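De: Olumide Ekwueme
Para: lista oficina
Assunto: Re: botões para a caixinha laranja

Laiba Bukhari escreveu no domingo:
> Os três botões já estão na mesa e a caixa também. Por mim montamos
> o verde e o resto vai para as gavetas. Alguém se opõe?

Opor, não me oponho, mas tenho dúvidas. A caixa só tem um furo em cima e ainda não vi ninguém medi-lo. Da última vez também "servia de certeza" e acabámos a limar plástico até às 19h.

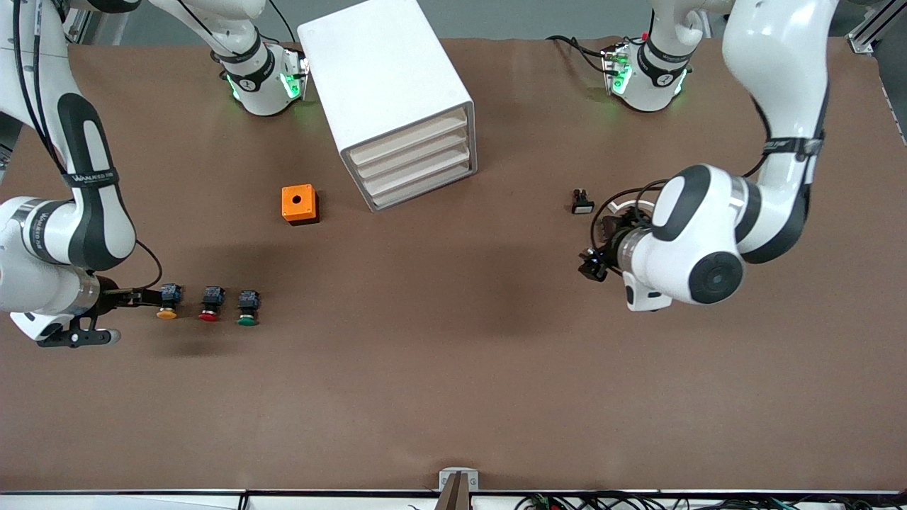

Botões amarelo, vermelho e verde; atrás, a caixa laranja e o móvel de gavetas.

Quanto às gavetas, são quatro e nenhuma tem etiqueta que eu conheça. Guardar lá os outros 2 é perdê-los até dezembro. E porquê o verde? Se é para parar alguma coisa, eu punha o vermelho. O Naveen que diga o que vai ligado àquilo antes de apertarmos a porca.

Olumide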